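Burneo Institute for Household Technology
24 June 2023

1/ Can machines do household and shop-floor chores yet? The Institute receives this question more often than any other. The following posts set out our present position, based on the tidying and workbench trials completed since February.

2/ Our short answer is that some chores can be done some of the time, under conditions that most homes and small workshops do not meet. Readers who need only the short answer may stop at this point. Those responsible for purchasing decisions are asked to continue.

3/ The trial program covered 68 chores. They were chosen from lists submitted by member households and by three repair shops. Each list was edited only to remove duplicates. Cooking over an open flame was excluded on safety grounds.

4/ A total of 813 attempts were logged. An attempt was counted as complete only if the chore was finished with no human hand on the work and nothing was dropped, bent, or left in the wrong place. Partial completion was recorded separately and does not appear in our headline results.

5/ Of the 68 chores, 10 met our standard for unsupervised use. Most of these involve moving a rigid object of known size from one fixed place to another. Wiping a flat, clear counter also met the standard. Folding a fitted sheet did not come close.

6/ Workbench clearing deserves separate mention. Members often assume that it is among the easiest chores. The items are hard, they hold their shape, and they sit on a flat surface at a known height. A person clears a bench while thinking of something else.

7/ The difficulty lies in the mixture. A hammer is heavy at one end. A marker rolls when it is nudged. A thin ruler lies so close to the surface that a gripper has almost nothing to take hold of. Each item calls for a different approach, and the machine must choose the right one before it moves. 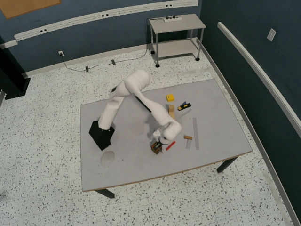 8/ Order matters as well. When two items lie close together, picking up the first may shift the second, and a plan made at the start is then out of date. Systems that looked again after every pick did better in our trials than systems that looked once. They were also much slower, and several shop owners told us that the wait would be unacceptable during working hours.

9/ We are asked why so much of this work is now carried out in simulation. The reason is cost. A simulated bench can be reset at once, nothing breaks, and the same layout can be presented again with one item turned a little. Simulation is a sound way to find out what a system cannot do.

10/ It is a weaker guide to what a system can do. Friction, worn handles, oily surfaces, and poor light are hard to model well. For this reason the Institute does not accept simulated results alone as evidence that a chore is ready for the home or the shop. Vendors have been notified of this rule in writing.

11/ Two systems completed the full program. The Losis arm was the more careful of the two and stopped to ask for help when unsure. The Ferraro arm was faster and rarely stopped, including on occasions when it should have. Our reviewers preferred the Losis arm for homes and were divided on the shop setting.

12/ The Condon arm was withdrawn by its maker before the second round. The Institute draws no conclusion from the withdrawal, and the first-round data will not be published.

13/ On sharp tools, our guidance is unchanged. Knives, chisels, and open blades should be put away by a person. No system in the program could reliably tell an open blade from a closed one, and a single mistake can cause a serious injury.

14/ "A machine that finishes the easy part of a chore and leaves the hard part has still changed the working day, and members should judge for themselves whether the change is worth the price," writes Mylene Evangelista, director of trials, in her foreword to the full report.

15/ Members who are considering a purchase should ask the seller for three things: the list of objects used in testing, the number of attempts, and the rule used to decide that an attempt had succeeded. A seller who can supply only a video should be asked again.

16/ The next round will add laundry sorting, loading a dishwasher with mixed dishes, and returning hand tools to a wall rack. Households and shops wishing to submit chores may do so through the member page. Submissions should name the objects involved and state where each one belongs when the work is finished.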